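# Sketus hand-guiding kit, after 3000 demos

Two arms, a pair of handles, and a promise on the carton that teaching a robot is "as easy as showing a friend." My friends learn faster.

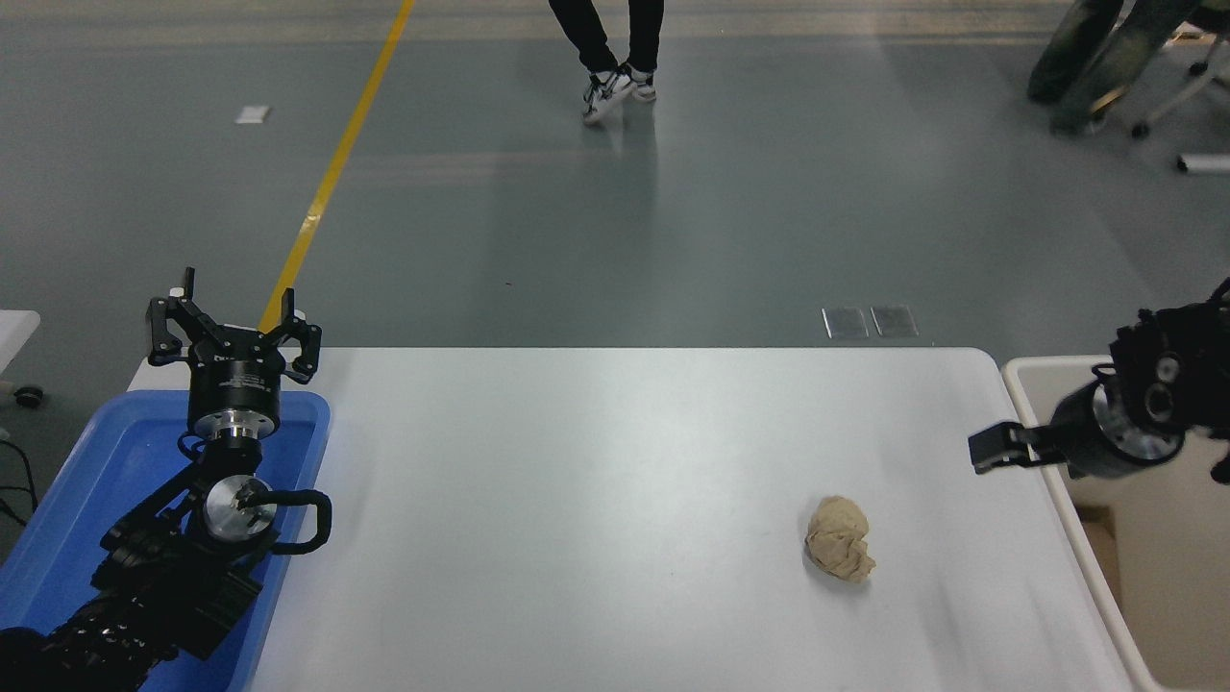 Eirlys Parri wrote in to ask whether dragging the arm by its handle beats using the remote leaders, and whether her wrists would survive either. Short answer: handle for slow jobs, leaders for anything with two hands, and buy a wrist brace.

The kit costs 2155 dollars, plus 595 for the leader pair, which the Sketus site mentions once, in gray. Setup took me 11 minutes, then an evening finding out that left and right were swapped in the config file.

Recording is the good part. You press the pedal, do the job, press it again. Crumpled paper is my standard test, as no two balls sit the same way and the arm can't coast on memory. Lag on the leaders is low enough that I stopped complaining after a day, a personal best.

Playback is less charming. The arms copy everything, including the pause where I scratched my nose. Trimming that out means using the Konon editor, and its undo button undoes the wrong thing.

**Good:** light handles, solid pedal, sane file format.
**Bad:** the editor, the price of spare finger pads, the manual's jokes.

Three and a half stars. The Lim kit is cheaper but has no pedal, and I've grown fond of the pedal.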